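Robot mower budget: boundary wire kit or the camera model?

UrielQ
Posted December 14, 2019
Hi all! We're finally getting a robot mower for the yard before next season and I'm so excited I've already made a spreadsheet. The quote from Pitelport is $968 for the Jara with boundary wire, install not included. The camera version costs a lot more, so before I spend anything I built our yard in the simulator and have been running a virtual mower around it. Has anyone here bought based on sim results? Did it hold up?

dardo_h
Love this. I did the same thing last June and it saved me from buying too much mower. One thing to price in early — spare blades. A set is $59 at my dealer and I go through four sets a season.

Milagros E.
I'd be careful. A sim lawn is flat and dry and the grass never gets thick in one corner. Mine looked perfect on screen and then the real one dug itself into a soft spot in its first week. I'd put the money into wire and a decent charging base and skip the camera.

dardo_h
Fair on the mud, but I don't agree about the camera. Wire breaks. I've spliced mine two times and it's a miserable job on your knees.

Milagros E.
Two splices is still cheaper than the camera model!

ulisesb
What are you running it in, Uriel? I tried Flendlow and the shadows were so odd that I didn't trust anything the camera saw.

UrielQ
Clorno, the free one. Textures are rough, but I mostly care about where it turns and whether it can get around the shrub and the trees. The patio edge is one long curve, so that's the part I keep rerunning. Dardo, thanks, blades are now a line in the spreadsheet!

Leandro M.
Get the install quoted separately, and ask what they charge to move the wire later. We shifted a flower bed and had to pay for half a day.

ulisesb
Can you post the yard? Hard to say much about the curve without seeing it.

UrielQ
Sure! Still leaning toward the camera, but Milagros has me looking at the wire price again. 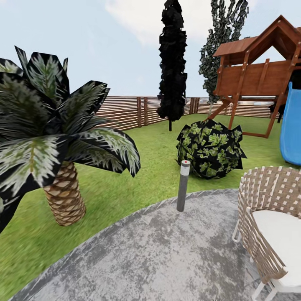

Our yard in the sim, looking over the patio to the lawn and the play structure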